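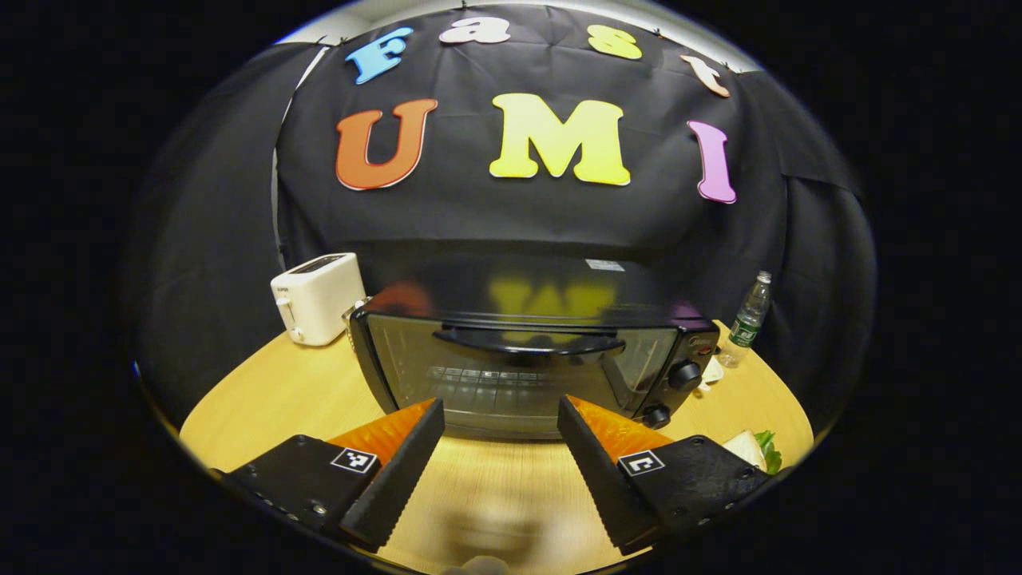
Ticket 891 – Pince portative : perte de suivi et ouverture de mors erronée sur la tâche « four de table »
Publié le 21 octobre 2021 par l'équipe intégration, atelier Flaltwood
Statut : rouvert
Priorité : moyenne (demandée : haute, rétrogradée par le support Zovar sans explication)

Symptôme

Sur la tâche du four, la trajectoire reconstruite décroche au moment où la pince approche de la porte vitrée. La pose saute de plusieurs centimètres, revient, puis dérive lentement vers la droite jusqu'à la fin de la séquence. En parallèle, la valeur d'ouverture des mors reste figée alors que l'opérateur serre. Rejouée sur le bras, la séquence envoie la pince contre la poignée, mors ouverts. Le bras s'est mis en arrêt de protection, pas de casse, une trace sur le patin orange gauche.

76 séquences touchées dans le lot livré à Bisadthorpe. Le rapport automatique les classait toutes « valides ». On aimerait comprendre ce que ce mot veut dire pour l'outil.

Configuration

Table ronde en bois clair, fond en tissu noir, four de table noir au centre, grille-pain blanc à gauche. Un marqueur carré noir et blanc par doigt. Logiciel de suivi Zovar, dernière version stable (c'est l'éditeur qui l'appelle ainsi). Réglages d'usine, à part la limite de points caractéristiques portée à 4 000 sur conseil du support.

Première réponse du support

« Éclairage insuffisant. Merci d'ajouter une source de lumière et de recommencer la cartographie. »

Nous l'avons fait. Même décrochage au même endroit. Le centre de la table est de toute façon la zone la mieux éclairée, et c'est là que ça casse. Nous avons aussi eu droit à « nettoyez l'objectif », nettoyé deux fois, sans effet.

Essais faits chez nous

Essai A : cartographie refaite depuis zéro, passage lent, puis même geste. Décrochage.

Essai B : dessus du four recouvert d'un torchon mat. Le saut de pose disparaît sur toutes les prises sauf trois. Le dessus du four est noir brillant et renvoie les lettres colorées du fond ; on le voit très bien à l'image, le « UMI » s'y étale en taches orange, jaunes et violettes. Notre hypothèse est que l'algorithme accroche des points sur ce reflet et les traite comme des points fixes. Le tissu noir n'offre presque rien d'autre à suivre, donc le reflet pèse lourd.

Essai C : torchon retiré, lettres retirées. C'est pire, perte totale du suivi. Le fond nu ne donne plus assez de texture. Cela ne contredit pas l'hypothèse, mais cela ne la prouve pas non plus, et nous refusons que le ticket soit fermé là-dessus.

Essai D : ouverture des mors seule, pince immobile, sans four. Valeur correcte. Avec le four, la valeur se fige dès que l'un des marqueurs n'est plus détecté. Le logiciel garde alors la dernière mesure, sans drapeau ni avertissement dans le journal. Pour nous c'est un deuxième défaut, indépendant du premier, et le plus gênant des deux côté sécurité. Une valeur inconnue devrait être marquée inconnue.

Deuxième réponse du support

Le support propose le module Parsons, qui « corrige les surfaces réfléchissantes ». Testé en version d'évaluation. Les trajectoires sont plus lisses, c'est vrai. Le saut est toujours là, étalé sur davantage d'images, ce qui le rend plus difficile à repérer à la relecture. Nous ne voyons pas en quoi c'est une correction. Pas d'achat pour l'instant.

Contournement en place

– Torchon mat ou film dépoli sur le dessus du four pendant la collecte.
– Les lettres restent au fond.
– Rejet de toute séquence où un marqueur de doigt manque pendant plus de 3 images consécutives. Script maison, l'outil ne sait pas le faire.
– Relecture sur le bras à vitesse réduite, four débranché, main sur l'arrêt d'urgence.

Le film dépoli modifie l'aspect du four dans les données, et personne ne peut encore dire si un modèle entraîné ainsi se comportera bien devant un four sans film. Bisadthorpe a été prévenu.

Demandes à l'éditeur

1. Un drapeau explicite quand l'ouverture des mors n'est pas mesurée.
2. Un masque pour exclure une zone de la cartographie.
3. Le critère exact du statut « valide », par écrit.

Le support annonce un correctif pour janvier. Le même correctif avait été annoncé dans un ticket précédent – nous laissons celui-ci ouvert jusqu'à vérification sur nos propres séquences.

4 commentaires · 2 partages

Tickets récents
Dérive de pose après redémarrage à chaud
Marqueur de doigt décollé : procédure de remplacement
Export incomplet quand le disque est presque plein
Arrêt de protection pendant la relecture à vitesse nominale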